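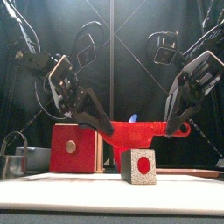 Home Kitchen Laundry Workshop Garage Archive

Decanting Liquids Without Spills

Most spills during decanting come from trapped air. When a funnel seals against the neck of a bottle, the air inside has no way out, the flow stalls, and the funnel fills to the rim while you keep pouring. Lift the funnel slightly, or slip a paper clip or a bent piece of wire between the stem and the neck. Either one opens a vent and the flow steadies.

Stem size

The stem should fill no more than two thirds of the opening. For oil and vinegar bottles a narrow stem is fine. Syrup, honey and dish soap need a wide one, and they pour better after the container has stood in warm water for 9 minutes. Do not warm solvents or anything flammable.

Dry goods

Powders bridge across the stem and stop. Tap the side of the funnel with a spoon handle. Do not push the powder down with a skewer - it packs tighter. A funnel used for flour or sugar must be fully dry, stem included. Stand it stem up on a rack overnight.

Plastic or steel

Plastic is adequate for water, cooking oil and most cleaning products. It softens with liquid near the boil, so use stainless steel for stock and hot jam. Keep one funnel for food and a second for the workshop, and mark the workshop one with paint on the rim. Washing does not make a motor oil funnel safe for food.

Cleaning

Rinse oil funnels with hot water and dish soap, then run a bottle brush through the stem from the narrow end. For a sticky film, leave a paste of baking soda on it for an hour before rinsing.

Comments (3)

Haf Penry
The paper clip works. I had been holding the funnel up with one hand for years.

Charmaine Steyn
Does the warm water step apply to molasses? Mine sets hard in June, when our kitchen is cold.

Ditte Eskildsen
@Charmaine yes, but give it longer and loosen the lid first.

Previous tip Next tip Back to top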